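Right, a few people asked how I'm handling the mortgage switch now the two-year fix is nearly up, so have a thread. I'm no adviser, I just read far too many central bank statements for someone who sells flooring at Hanow.

1/ The background. We fixed in August two years ago, when rates were about as low as I'd ever seen them and everyone told us to take the shortest deal going because it was cheapest. So we did! And it was cheap. Now the letter has come from the lender, and the new rate is a good bit less cheap.

2/ I was expecting it, to be fair. The Bank put the base rate up to 0.75% in the summer and you could see the fixed deals creeping up weeks before that. Lenders don't wait for the announcement. By the time it's on the evening news the best ones have been pulled and replaced with something a bit worse with the same name.

3/ That's the thing I got wrong last time, by the way. I sat up waiting for the minutes as if I were a trader at a desk in the City. Meanwhile Arvo Pitkänen (some of you know him from the Stiline days) had booked his rate a month earlier and gone on holiday.

4/ So this time I started early. You can usually reserve a new deal a few months before the old one ends, and if something better turns up you can often swap. Check the small print though - some lenders let you swap without fuss and some want the fee again.

5/ Fees! Please look at the fees. I had two deals side by side, one with a lovely low rate and a fee of 2,000, the other a touch higher and no fee at all. On a small loan the lovely one costs you more over two years. I did it on paper twice because I didn't believe it the first time.

6/ If your loan is big then it can go the other way, so do your own sum. Monthly payment times 24, plus the fee, then take off however much more of the loan one deal clears than the other. Everyone forgets that last bit (me included, Lenni Kemppainen had to point it out, very politely).

7/ Two years or five? This is where I've been going back and forth all week. The gap between them is small at the moment, which tells you the market isn't expecting rates to shoot up. The market has been wrong before. So have I, more often.

8/ What swung it for me was asking how I'd feel if I guessed wrong. If I fix for five and rates fall, I'm mildly annoyed. If I fix for two and they go up by a couple of points, we're giving up a holiday and probably the car. I can live with annoyed.

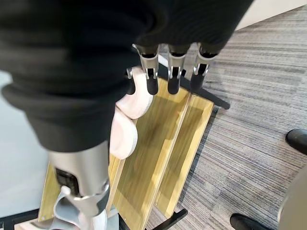 9/ Overpayments. Most fixes let you pay off a slice each year with no penalty, often ten per cent but do check yours. We managed 3,000 extra last year and it took more off the interest than the same money would have earned in our savings account, where the rate is frankly insulting.

10/ Don't empty the savings to do it though. Once it's gone into the mortgage it's a pain to get back out, and boilers know when you're skint.

11/ Someone asked if I'd wait for the next rate decision before signing. No. I've got the offer in my inbox, I can afford it, and if they hold again I've lost nothing much. I'll still be reading the minutes with a cup of tea, because I enjoy it and there's no helping me.

12/ Going with the five-year, no fee. Forms go off tonight. If anyone has swapped a reserved deal part way through, tell me how long it took, as mine says up to 4 weeks and that sounds slow to me.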